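Lallard Dome Pendant

The Lallard is a ceiling-hung dome pendant for halls, studios and large workrooms. It is supplied by Mernedia singly or in sets of 2 or 8, with a suspension cable that may be shortened on site. The shade measures 39 cm across.

Pendants may be combined with recessed ceiling lights, and each group should be wired to its own switch. Where a ceiling is crossed by beams, fixings must be made to the beam itself – not to the panels between.

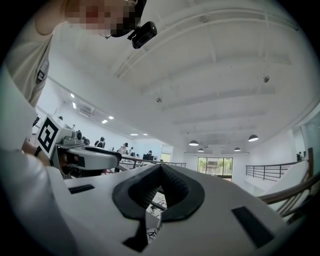 Dome pendants hung at intervals in a large room with a white beamed ceiling and recessed lights.

Customers are asked to provide a ceiling plan with each order, showing the position of air conditioning units, sensors and windows. Cables of up to 76 cm are included in the price; longer lengths are quoted separately.

Installation must be carried out by a qualified electrician. Replacement shades and ceiling roses are held in stock. Enquiries about the Lallard and the smaller Sumar pendant should be addressed to Trinidad Ocampo, Customer Orders.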